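Teleop demos in sim: can keeps slipping out on the lift, is it me or the gripper?

Posted by dirkbridge_mum in Robots & Automation > Teaching by demonstration

Trying to record demos for a pick task in simulation. Kitchen setup, can goes from the counter to a cabinet.
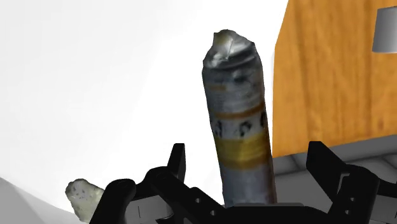
Driving the arm with a 3D mouse, gripper open/close on the left button. Lining up is fine. I get the fingers either side of the can, close, start the lift, and then one of two things. Either the can creeps down through the fingers over a second or so, or it shoots out sideways like a bar of soap. Maybe one try in three is clean.

Things I've tried: friction up on the can, friction up on the fingers, both at once. Slower lift. Closing harder, which made the soap thing worse. Physics step is 2 ms. Collision shape for the can came with the scanned model and I haven't touched it, wouldn't really know how.

I've got 184 demos saved so far but a lot of those have a fumble and regrasp in the middle. Do I keep those or bin them? My partner reckons the policy will learn to fumble. Also my wrist is killing me, so if there's a better way to drive this thing than the 3D mouse I'm all ears.

Noel Policarpio

Check the collision shape first, before you touch friction again. Scanned models look nice but the hull underneath can be a mess, lumpy on one side, flat on another. Your fingers are probably touching at one or two points. Turn on the collision view and have a look. If it's ugly, swap it for a plain cylinder the same radius and keep the scanned mesh for looks only. Took me ten minutes and fixed most of my slipping. Visual mesh and collision mesh don't have to match, the camera never sees the second one.

Then:

Drop the friction back to something sane. Cranked values can hide the real problem and it comes back later on a different object.

Halve the physics step. 2 ms can be too coarse for a stiff gripper squeezing a stiff can. It'll run slower, fine.

Look at your gripper command. If the button sends fully closed in one tick the fingers slam in and whichever gets there first knocks the can over to the other. Ramp it over half a second. That's your soap.

Grab nearer the middle of the can's height too. High up and it swings as soon as you move sideways.

On the demos. I wouldn't bin the lot. Sort them into clean, one regrasp, and disaster. Train on the clean ones, then clean plus one regrasp, and compare over the same start positions. In my case the regrasp ones helped a bit, the policy would have another go after a miss where before it just lifted an empty hand and carried on to the cupboard. Disasters go. So does anything where you sat still for ages working out which way was left. Long pauses are worse than fumbles in my experiance, the arm learns to stop there and never gets going again.

One catch, if you change the collision shape your old demos may not replay the same. Replay them in the new setup and keep whatever still succeeds.

For the wrist: lower the translation gain, rest your forearm on the desk, do blocks of 20 then get up. I did 702 over a couple of weeks in May and the ones from after 9 pm were rubbish, every one.

Bednarek

Ditch the 3D mouse. Phone or VR controller, way more natural, you just move your hand where you want the gripper to go. Use a clutch button so you can reset your arm without moving the robot. Cant help with the physics.

ovari_3038

Agree with Noel on the ramp. Adding one thing, check what you're recording as the gripper action. I was logging the measured finger position and not the command. When the fingers are closed on something those two aren't the same. Measured stops at the can's width, command keeps going, and the gap is your squeeze. Policy trained on measured closes to exactly the can's width and no further, so no grip force at all, drops it every time even though the demos all looked perfect. Cost me a week.

Also vary where the can starts. If yours is in the same spot for all 184 you've taught it one spot.

dirkbridge_mum

Collision view was an eye opener, the hull had a big flat on one side and a bump near the top. Cylinder is in, ramp is in. Went from one in three to missing hardly any. And yep, was logging measured position. Sigh. Replaying the old ones with the command column tonight, the raw button presses are still in the logs thank goodness. Will try the phone thing on the weekend if I can get it to pair.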